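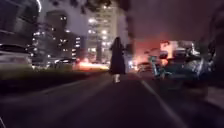

The Walking Lane Problem

Most of the argument over pedestrian safety at night is conducted in terms of street lighting. A resident complains that a road is dark, the city measures the road, and a year or so later the road either gets new fixtures or a letter explaining why it will not. I have read a good many of those letters. My view is that they address the smaller half of the problem, and that the larger half is contrast: the difference in brightness between a person and whatever happens to be behind that person when a driver looks.

The two get confused easily. Illuminance is the light that falls on a surface. A lighting engineer can measure it with a meter held at pavement level, and the design tables are written around it. Contrast depends on the light that comes back, on the surface behind, and on where the observer's eye happens to be. A road can meet its illuminance target and still hide a pedestrian in a dark coat, since dark wool returns very little of what lands on it and old asphalt returns not much more.

Take someone in a long dark coat or dress, walking away along a dark road with lit towers in the distance. The windows are the brightest thing in view and they do the pedestrian no good. Where the body falls in front of them it reads as a silhouette, and where it falls in front of asphalt it reads as very little. What separates the walker from the road surface is a pale patch at the lower legs and feet. I would put more faith in that patch than in any of the windows.

There is a sound reason for this. Low-beam headlights are aimed down. They put most of their light on the pavement and on the first couple of feet above it, and very little at chest height until the car is close. Feet and shins are therefore lit sooner than shoulders. They also move. A torso seen from behind barely changes position from one second to the next, while ankles swing back and forth in a pattern that the visual system picks out quickly, even from poor information. A pale shoe is a cheap marker mounted in the correct place.

The standard advice to pedestrians is nevertheless "wear something bright," which most people take to mean a jacket. It is weak advice on two counts. First, it does not distinguish between bright and retroreflective. A yellow fluorescent vest works by converting ultraviolet light, of which there is plenty at noon and next to none at nine in the evening. After dark it is a light-colored vest and no more. Retroreflective tape sends light back toward its source, which puts it near the driver's eye, and it works at any hour when headlights are on. Second, the advice says nothing about placement. A band at each ankle will usually do more than a panel across the back.

I should declare an interest. I spent two winters on the walking audit for Bundside, where the main road has a planted median down the left side and a row of parked cars beyond it. Catriona Semple ran the audit. Her method was plain: a parked car with low beams on, an observer in the driver's seat, a walker, and a measuring tape. The walker moved away from the car until the observer could no longer say with confidence that a person was there. We repeated this with 3 outfits, on a dry surface and on a wet one, and wrote the distances down.

The dark coat with dark boots performed as badly as expected. On the worst stretch the observer lost the walker at 26 yards. With ankle bands added and nothing else changed, the observer still had the walker at 80 yards, where we ran out of straight road. This was one road, one car and one observer who knew that someone was out there, so I would not build a standard on it. An unwarned driver does worse in every condition. Still, the gap between those two results is wider than anything the new fixtures later produced at the same spot.

Paint deserves more attention than it gets. A white lane line is built to be seen under headlights, and a good one stays legible when the rest of the pavement has gone to a uniform gray. Drivers steer by it. The consequence is that the eye is trained onto the line and along it, and a person walking near the line is close to where the driver is already looking, though also close to where the driver is already going. The line helps with detection and does nothing for separation. I have heard it proposed that we paint a wider line and call the strip beside it a walking lane. Tullholm did so on its river road. A line is an instruction to people who have seen it and are paying attention, and it stops no one else.

Low planting is a similar case. A hedge at knee height divides the roadway from the parked vehicles in a tidy way, and planners like it. At night it forms a dark band, and a person who steps out from behind it emerges legs last. The lower legs, the part that headlights find first, are the part the hedge conceals. If planting must go there, it should stop well short of any place where people cross, and someone should be paid to cut it.

The objection I hear most often is that all of this shifts the burden onto the person on foot. I take it seriously. A person should be able to walk home from work on a Wednesday in January without having dressed for the purpose, and a road where people regularly walk in the roadway is a road that lacks a sidewalk, or has one that is blocked, unplowed or on the wrong side. The remedy for that is concrete, followed by lower speeds. At 25 miles an hour a driver needs far less distance to stop than at 40, and a poor detection distance becomes a survivable one.

But concrete takes years, and the bands cost less than a sandwich. I see no conflict in asking the city for the first and putting on the second while waiting. What I object to is the current arrangement, in which the city installs a fixture, records an improved meter reading and closes the complaint. If lighting is to be judged by whether drivers can see people, then the test should include a driver and a person. Put an observer in a car, put a walker in a dark coat, and measure the distance before and after. It takes one evening and a tape.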